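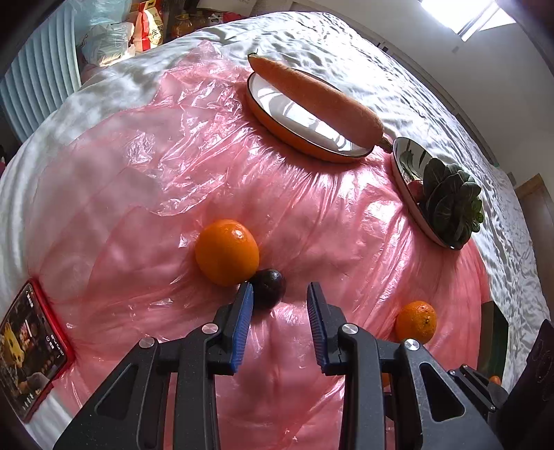
Fruit on a sheet of pink plastic.

I spent 3 nights in the flood shelter at Giso last November, and I've been arguing with people about it ever since. My brother-in-law thinks anyone who complains about a free cot is spoiled. I think he should try sleeping in a school gym with one working bathroom and the lights left on until morning!

The district likes to say it housed 930 people that week. Fine, I believe it. The buses came, the roof didn't leak, and the rice was hot (mostly). But if you ask me what I remember, it's the line for the office. You needed a slip to get soap. You needed another slip to see the nurse, and she'd been sent over to Sulora on Wednesday, so you stood there holding your slip like a fool.

And then there were the folks from the river side, who were told their street was on the other list and had to ride all the way to the Wostis shelter at ten at night, with kids asleep on their shoulders. Same flood, same water in the kitchen. I still get mad when I think about it.

What I want is pretty dull. Put the soap, towels and diapers on a table by the door and let people take them. Post the nurse's hours. Keep one list for the whole district, and stop making a grandmother prove which side of Hettiarachchi Road she lives on before she gets a blanket. I'd also like somebody to turn the lights down, but I'll settle for the blanket.

The relief payment, by the way, was 110 a household, and ours came after we'd already thrown out the mattresses and bought new ones on credit. My brother-in-law's came the week before. He says the system works great.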